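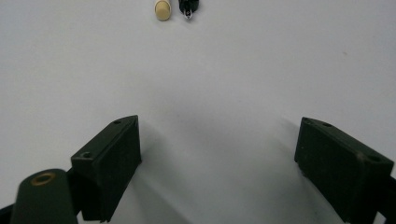 Terkora Workshop > Notebooks > Bench 2 > November

Search this notebook Enter terms Go

November, bench 2, started 9:40

Pen sorting for the drawing bench, continued. Yaqin wants one marking tool per job and the rest out of the room by the end of the month. Sheet stock is the 300 gsm Liven, smooth side up, same as the last round.

Each pen gets the same three marks: a straight line against the steel rule, a freehand curve, and a block of hatching. Line length 100 mm. Caps go back on between marks. Pens lie parallel on the surface with the writing ends toward whoever is working, so that the next one can be picked up without turning it.

Results so far:

Qiu fine, black ink. Line is clean over the full length. Slight pooling at the stop if the hand rests there. Hatching dries slowly; Rongrong smeared it at two minutes with a dry thumb. Keep for labels only.

Qiu medium. Skips on the first stroke after standing open. Second stroke fine. Set aside, try again with fresh ink.

Plirside marker, broad. Bleeds on the 100 gsm layout paper, does not bleed on the Liven. Edge of the line is soft under the loupe. Good enough for crate marking, too wide for templates.

Plirside marker, narrow. Not tested. Hiu-tung has it.

Pencil, 2H. Included as reference. Line is faint but measures the thinnest of the lot.

Storage: the shallow drawer is too short for pens lengthwise with the divider in. Xinyi cut a new divider from offcuts and it fits, but it rubs on the left runner. Needs 1 mm off the end. Fountain pens to be stored nib up from now on, markers flat.

Ink: one bottle of black open, one sealed. Chenxi asked whether the cleaning water can go down the bench sink. Yes, with the tap running.

11:15. Stopped for the delivery. Order number ends in 700, one box short, Rongrong is calling them.

To do
- repeat Qiu medium after a flush
- get the narrow Plirside back
- trim divider
- write up the label rule for the wall: black fine pen, block capitals, date on the second line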